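Skelau Workshop Fit-Out and Bench Activities
Progress Report to the Adjei Fund
Reporting period ending February

1. Summary

The grant supports the preparation of bench stations for small-parts handling, together with the written task sheets used at each station. Work in this period centered on the first station, its white work surface, and the placing of small items within marked areas. The station is in regular use. Spending to date stands at $3,573, within the amount approved for this stage.

2. Work surface

The station uses a white board laid over a light wooden tabletop. Outlined shapes on the board give each task a defined area, and small items such as a red block with a black base are handled over the surface. The surface shows faint pinkish-red marks, and a cleaning step has been added to the close-of-day checklist.

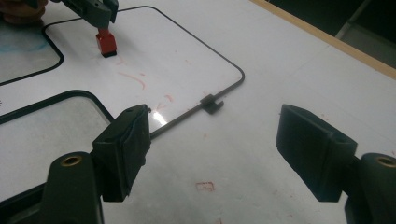
Task sheets for the station were revised twice during the period. The current version lists the items required, the starting layout, and the condition in which the board should be left. A total of 56 sessions were completed, covering 582 individual placements. Session records are kept in the project binder and entered in the shared log each Saturday.

Castent supplied the replacement storage trays on schedule. Small parts are now stored by task, which has shortened the setup between sessions.

3. Room and floor area

The station stands in the carpeted section of the workshop. A review of the floor area noted cables lying beyond the table, including a tangle of black and white leads and a small white power adapter. Stukosell has been asked to quote for cable covers and a wall-mounted power strip. 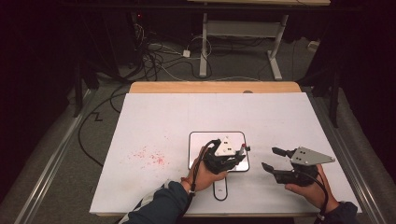

The quotation is expected before the next report. Should the cost exceed the remaining equipment allowance, a request to move funds from the printing line will be submitted for approval.

4. Next period

Planned work includes the opening of 2 further stations, a third revision of the task sheets, and the purchase of a spare board. No change to the end date of the grant is requested at this time.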